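Bedroom days

Most of my September has gone into collecting for Sendarero, our tidying project. The idea is simple enough: a person does a household chore with the hand-held gripper, the camera records it, and the model learns from the recordings. We now have 2,850 usable clips. The target for this round is 3,796, so there is a way to go.

Kitchens went quickly. Bedrooms are slower, mostly on account of cloth. A mug keeps its shape between one try and the next, but a bag or a jacket has to be laid out again each time, and it never lands the same way. I stopped fighting that after the first afternoon. The variety is what we want.

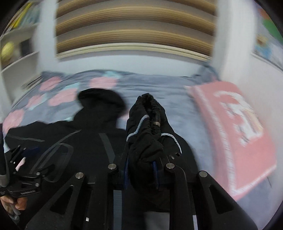 Black pouch in the fingers, black jacket on the bed.

Dark on dark is the hard case for us. Our early set had almost none of it, and the January model would close on the wrong fold or stop short. Han-gyeol Cha went through the old clips and found only 132 with a dark item picked up from dark fabric. So that is now a category of its own on the sheet.

Two things I changed this week. I move the gripper more slowly on the approach – blur was costing us clips – and I drop the items onto the bed instead of placing them. Drawstrings and cables stay however they fall.

Next is the Temley flat, which has bunk beds and much worse light.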